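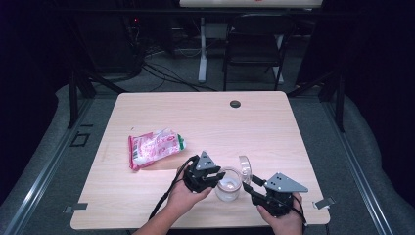
Nornton, March

Notebook, storage and snacks corner

Good day at the long table! I've been wanting to sort out the dry snack storage since we moved the shared shelf, and this afternoon I finally got to the jars. Writing it all down while it's fresh, because last time I did this I wrote "small jar good" on a sticky note and then had no idea which small jar I meant.

The one I'm keen on is the little clear glass one, short and straight-sided with a bit of a flare at the rim. The lid is separate, round, clear plastic, so you can see in from the top as well as the side. I know that sounds like a tiny thing to be pleased with, but our shelf is at hip height and everybody looks down at it. With the old tins you had to open every single one to find the pretzels.

What I wanted to know: how much of an opened bag fits, does the lid seat properly every time, and how do the snacks hold up compared with a bag that's been rolled and clipped.

Fit first. One jar doesn't take a whole bag of anything we buy. The puffed stuff is hopeless, it's mostly air and you fill the jar in no time and still have most of a bag staring at you. Small crackers and nuts are much better. I think the right way to use these is as a "today" jar — a portion out on the table, the bag itself clipped and put back on the shelf. That also stops the thing where a bag lies around open all afternoon getting crumpled and then somebody leans on it.

Lid next. I did 15 closings, jar on the table, lid put on from above and pressed down. 3 of them went on crooked and had to be lifted and done over. Every crooked one was when I came in from the side and caught the far part of the rim first. If you set it down level and then press in the middle, it goes right on. The flare helps you find the edge but it also gives the lid somewhere to perch, so it can look closed when it isn't. Run a finger around it! I've put that on the shelf label too.

Standing the lid up on its edge next to the jar works better than I expected, by the way. It's easier to pick up than when it's lying flat, where you end up scraping at it with a fingernail. It does want to roll if the table gets a knock, so keep it away from the cable hole at the back. It's too big to go down there but it can lodge against the hole and then you're fishing around for it.

Freshness. I had 9 crackers in the Skollow jar (same height, screw top, the one we already had) and 9 in this one, left overnight, and I couldn't taste any difference between the two. The clipped bag was noticeably softer. Very happy with that. It's only one night, and it was a dry night, so I'd like to do it over when the weather turns sticky.

Cleaning is easy enough. Wide opening, my hand nearly goes in, a sponge does. The plastic lid shows every fingerprint and I don't see a way around that except wiping it. Don't put it in the hot wash until we've checked what the lid can take — the Arango box doesn't say, and I've warped a lid before by guessing.

Labels: paper ones looked awful and left glue on the glass. I'm going to try a strip of tape on the lid with the contents and the month. Tape on the jar hides what's inside and then what was the point of clear glass.

To do:
- get a few more of the same jar for the Esar room, they have the same snack mess we do
- repeat the overnight test with something saltier than crackers
- find out about the hot wash
- better clips for the bags, the spring ones slip off anything shiny
- wipe down the table before packing up, crumbs get all along the near edge

If anyone has a favorite snack they want tried in the jar, write it under this entry. I'm going to do raisins next, they clump horribly in the bag and I want to see if they behave any better in glass.

Filed under: Workshop Notes, Kitchen & Storage
3 comments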